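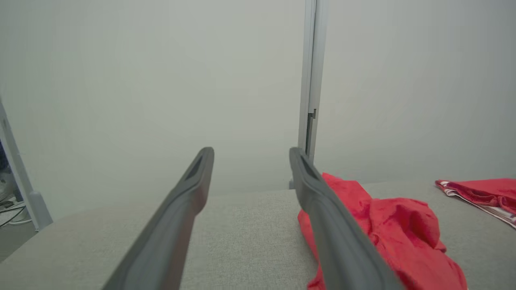 Gripper fingers above grey woven fabric

Open day at the Turkari print workshop, Wustville

I have wanted to get inside Turkari for years, ever since I bought a small lithograph of a heron from their stall and was told it had been drawn on a slab of limestone older than my house. So when the open day was announced I booked the first slot I could get, took the early bus to Wustville and was standing at the gate with a flask well before ten.

The workshop is on the ground floor of the old Quiambao building, down the lane behind the chapel. Go past the bike racks and look for the green door (the blue one is the dance school, and they are very used to redirecting people). Inside it smells of linseed oil and coffee, and there's a long wall of north-facing windows that I was instantly jealous of.

We started in the stone room. Turkari has 232 litho stones, stacked on edge on heavy shelving like books, and many of them still carry the last image drawn on them. One had a biscuit label, complete with backwards lettering. Another had a map of a harbour. When a stone is needed again the old drawing is ground away with grit and water, using a heavy iron disc with an upright handle, and we were all allowed a go. It's hard work! You swing the thing in figures of eight and it makes a lovely wet growl, and then after a while it starts to stick and you know the grit has worn down. I could happily have stayed there till lunch.
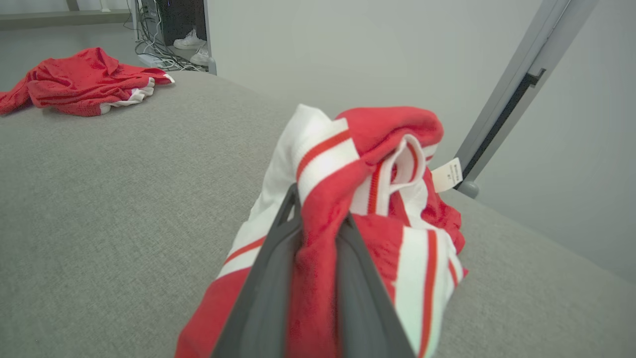 This page was last changed in May.

Next came the press room. There are six presses in all, four for etching and relief and two for lithography, and the bigger litho press is the one everybody crowded round. Shiela Marquez was printing on it. She has been at Turkari since it was still a shared garage with one sink, and she talks while she works, so you get the whole process without it ever feeling like a lesson. She sponged the stone, rolled it up with ink, sponged it again, rolled again, laid the paper down and wound the bed through. Then she peeled back the corner very slowly and there was a row of allotment sheds in a deep blue-black, with every crayon mark showing. Somebody behind me said "oh!" quite loudly. It may have been me.

The sheds belong to this year's fundraising portfolio, called Retix, which is paying for repairs to the roof over the paper store. Each artist has made one image on a stone that was cracked or chipped in the leak, and the damage is left in the print. In some you'd hardly notice it. In Shiela's it runs straight across the sky like a telephone wire, and she says she moved the whole drawing down a bit to make room for it. The set costs £600, well beyond me, but single prints can be ordered at the desk and I did put my name down for the sheds.

I asked what happens if a stone breaks completely while it's being printed. She said you stop, you swear, and you print the bigger half.

Lunch was soup and very good cheese scones in the corridor, where the student work was hanging. I liked a run of tiny etchings of door handles, and a reduction linocut of a car park in the rain that had far more colours in it than I'd have dared. No names on the labels, only numbers, and the list had gone missing by the time I looked for it. If the car park is yours, well done. 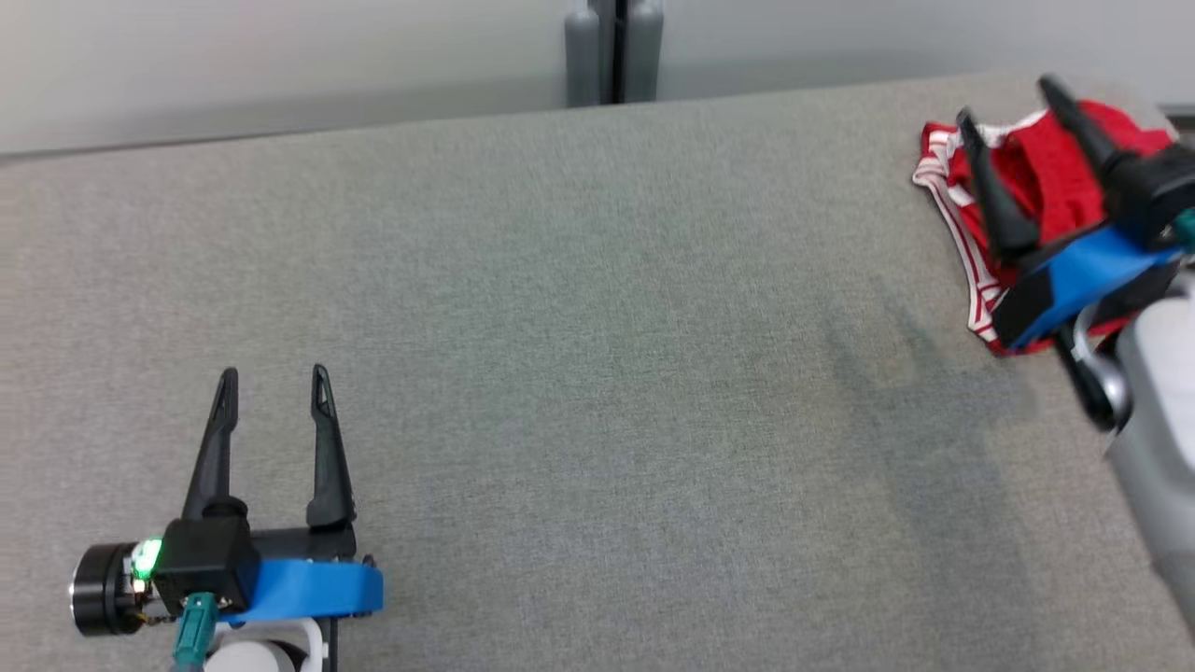 Grey upholstery and an off-white wall, with the gripper open at lower left

In the afternoon you could choose between paper marbling and drypoint. I went for drypoint, having never tried it. You scratch straight into a sheet of plastic with a steel point, rub ink into the scratches, wipe off most of it and run it through the press with damp paper. My first print was a grey fog because I'd been timid with the wiping. The second was recognisably my flask. A girl at the next bench did her dog from memory and it was so good that three of us asked for a copy.

A few practical notes for anyone going next time. The stone room is cold, so bring a jumper. Aprons are provided but they run small. There is a step down into the press room that caught several people out, and a ramp round the side if you ask at the desk. Parking on the lane is hopeless, though the bus stops at the chapel and it's a short, flat walk from there.

I've signed up for the beginners' litho evenings. Bring on the grit.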